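Historia de la medida y de la vida cotidiana
Apuntes del tema 5: El peso, el codo y la mala fe

Advertencia previa. Estos apuntes no sustituyen la asistencia a clase, aunque la experiencia indica que muchos de ustedes opinan lo contrario. Traigan leída la sección 2 antes del miércoles. La sección 4 pueden leerla en el autobús.

1. Medir era discutir

Tendemos a imaginar la medida antigua como una versión torpe de la nuestra: gente que habría querido tener un metro y se conformaba con el brazo. Es una idea cómoda y bastante injusta. Una medida tomada del cuerpo tenía ventajas que cualquier sastre habría defendido a gritos. No se olvidaba en casa, no se oxidaba y permitía saber enseguida si el vecino exageraba.

El inconveniente es conocido: los brazos no miden todos lo mismo. De ahí que el codo, el palmo y el pie acabaran fijados en piedra o en hierro, a menudo en la plaza del mercado o junto a la puerta de la iglesia. Conviene retener el matiz, que luego aparece en el examen y provoca sorpresa. El patrón público no pretendía ser universal. Bastaba con que fuera el mismo para quien compraba y para quien vendía en aquella plaza. Dos valles más allá regía otro, y el mercader que viajaba llevaba las equivalencias en la cabeza o en un cuaderno muy sobado.

Había además medidas que hoy nos parecen disparatadas y que eran sensatísimas. La tierra se podía medir por el grano que hacía falta para sembrarla, o por lo que araba una yunta en un día. Un campo pedregoso y uno fértil de igual superficie no eran, para quien iba a trabajarlos, el mismo campo. El notario lo sabía y el labrador también. El geómetra tardó más.

2. El caso de Laltville

Usaremos como hilo el libro de cuentas del mercado de Laltville, del que tienen copia parcial en la carpeta del curso. Es un documento pesado en todos los sentidos: 600 folios, letra apretada y un escribano con opiniones.

El libro recoge 3258 asientos de venta. En 1225 de ellos aparece una queja anotada al margen, casi siempre sobre la medida y casi nunca sobre el precio. El dato merece un momento de reflexión. El comprador de Laltville aceptaba que el trigo estuviera caro. Lo que no toleraba era que el celemín viniera corto.

Las quejas se agrupan con facilidad:

a) El colmo. Medir grano «colmado» o «raso» cambiaba la cantidad de forma notable, y el contrato rara vez aclaraba cuál de los dos se usaba. Quien cobraba rentas prefería el colmo; quien las pagaba descubría de pronto las virtudes del rasero.

b) La caída. El grano vertido desde la altura del hombro se asienta más que el vertido desde la cintura. Hay en el libro una disputa de dos páginas sobre la estatura de un medidor.

c) La forma del recipiente. A igual capacidad, un recipiente ancho y bajo admite un colmo mayor que uno alto y estrecho. En Laltville se cambió el recipiente público sin cambiarle el nombre, y el escribano, siempre fino, lo llama «mejora».

d) La humedad. Dejo este apartado para el seminario. Recuerden que el grano húmedo se hincha y que los vendedores lo sabían.

Fíjense en que ninguna de estas cuatro maniobras exige falsificar el patrón. Todo podía hacerse con una medida perfectamente legal, sellada y contrastada. Por eso las ordenanzas posteriores regulan gestos: cómo se vierte, quién sostiene el saco, con qué se enrasa y en qué dirección.

3. La balanza y su reputación

La balanza de brazos iguales goza de buena prensa y hasta figura en la alegoría de la Justicia. El gremio de Sukgate, menos alegórico, dedicó 16 artículos de su ordenanza a vigilarla. El artículo más largo trata del dedo. Se prohíbe apoyarlo en el platillo, rozar la cuerda y «ayudar al fiel», expresión de una delicadeza admirable.

La romana, de brazos desiguales, despertaba todavía más recelos. Es cómoda, basta un solo pilón y se transporta bien, pero el comprador tiene que fiarse de unas muescas que suele ver desde el lado equivocado. El mercado de Sukgate la admitía para la lana y la vetaba para las especias. Donde el género valía poco, un pequeño engaño apenas compensaba el esfuerzo.

Lectura complementaria: el cuaderno de Atuddale, páginas sobre pesas de contraste. La traducción es mala y lo lamento. La otra es peor.

4. El metro, o la cortesía revolucionaria

El sistema métrico se presenta a menudo como el triunfo de la razón sobre la costumbre. Algo de eso hay. También hubo décadas de tenderos que vendían en metros por delante y en varas por detrás, de alcaldes que recibían el cuadro de equivalencias y lo guardaban en un cajón excelente, y de escolares obligados a convertir arrobas en kilos con cuatro decimales.

El manual Leclerc, que usaremos en la sesión siguiente, insiste en la definición a partir del meridiano terrestre. Léanlo con paciencia. Lo que aquí nos interesa es el cambio de garante: la medida deja de depender de la plaza y pasa a depender de una oficina lejana. Para el campesino no era evidente que eso fuera un progreso. La piedra de la plaza se podía ir a tocar.

5. Preparación del comentario

Elijan una queja del libro de Laltville y redacten dos páginas. Expliquen quién salía ganando con la medida discutida y qué gesto estaba en juego. No empiecen por «Desde los albores de la humanidad». Lo he leído ya en cursos enteros y los albores no han mejorado.

Se valorará el uso de la ordenanza de Sukgate como contraste. Se penalizará convertir celemines en litros sin decir de qué celemín se trata. Entreguen en papel, grapado, con el nombre escrito en alguna parte.
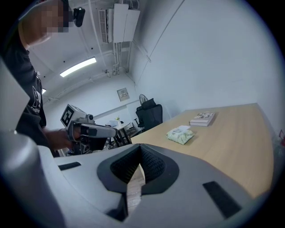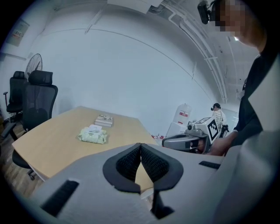

Dos vistas de una pinza de mano gris, con almohadillas oscuras de textura de malla.

Vocabulario para la próxima sesión: rasero, colmo, fiel, pilón, contraste, almotacén. El último cae siempre.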